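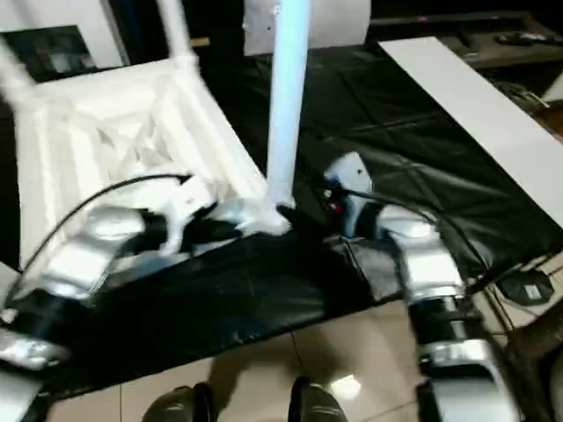

Drolano stops shipments of children's antibiotic after labelling error

The medicines producer Drolano has stopped all shipments from its filling plant in Fovau after a quality check found that bottles of a children's antibiotic had been given the label of a stronger product made for adults.

The mistake concerns one batch of 1,661 cartons of amoxicillin powder, which is mixed with water by the pharmacist before it is given to the patient. The company said on Tuesday that 451 of these cartons had already left the plant when the error was discovered. All of them went to a single wholesaler, Jelínek, and the wholesaler has confirmed that it is holding them in a locked area of its warehouse.

No carton from the batch has reached a pharmacy or a hospital, according to both firms.

The powder inside the bottles is the correct one for children, but the label gives the strength and the mixing instructions of the adult product. A pharmacist who followed the label would add too little water, and the child would then receive a higher dose than the doctor intended.

"The medicine itself was made properly and it passed its tests," said Mwende Simiyu, the head of quality at Drolano. "The label is a part of the medicine too, and this part was wrong. We do not consider it a small matter."

Ms Simiyu said the error happened during a change between two products on the same packing line. A roll with labels for the adult product had been left on the machine after the evening shift, and the morning shift started work without removing it. The line has a scanner which reads the code on each label and should stop the belt when the code does not match the order. In this case the scanner was still set to the previous order, so it accepted every bottle.

The fault was noticed at the end of the line by a packer who was putting the printed leaflets into the cartons. She saw that the strength on the leaflet and the strength on the bottle were different and told her supervisor. By that time the first pallets had been released, because the plant sends out a batch in parts when stocks at the wholesalers are low.

This practice will now be ended, the company said. In future a batch will stay in the plant until the last carton has been packed and the papers for the whole batch have been signed by two people.

The national medicines inspectorate was informed on the same afternoon and sent two inspectors to Fovau. They have asked for the cleaning and changeover records of the packing line for the last three months. Until they have finished their work, nothing from the plant may be sold, including products which were packed on other lines. The inspectorate has not said how long this will take.

The stop comes at a difficult moment. Demand for children's antibiotics rises every winter, and several pharmacies in the region had already reported in December that they were waiting longer than usual for deliveries. The Fovau plant employs 600 people and fills most of the liquid and powder antibiotics which Drolano sells in the country.

Jelínek said it had enough of the product from earlier batches to supply its customers for three weeks. After that it would have to limit the number of packs for each pharmacy. The wholesaler has also asked Evitz, a smaller producer with a plant near the border, whether it can increase its output. Evitz answered that it could run an additional night shift, but that it would need more of the raw material, and its supplier normally asks for one month's notice.

Parents who have a bottle of the medicine at home do not need to do anything, the inspectorate said in a short statement. They should continue the treatment as the doctor has prescribed it. Anyone who is unsure about the dose can ask at the pharmacy where the bottle was prepared.

The plant had a similar problem two years ago, when 70 cartons of an eye ointment were packed with a leaflet in the wrong language. Those cartons were taken back and the inspectorate closed the case with a written warning. Drolano then promised to renew the scanners on its packing lines. Four of the six lines have received the new equipment – the line used for the children's antibiotic is one of the two which still wait for it.

Ms Simiyu said the remaining scanners had been ordered and would be installed before the line is started again. The new model takes its settings directly from the order system and cannot be set by hand.

Asked whether any of the workers would be punished, she said the company was not looking for a guilty person. The packer who found the error has been thanked by the management, and she has been invited to take part in the internal inquiry.

The affected batch will be destroyed. Drolano said it had considered putting new labels on the bottles, but decided against it after a discussion with the inspectors. A first report on the inquiry is expected at the end of next month.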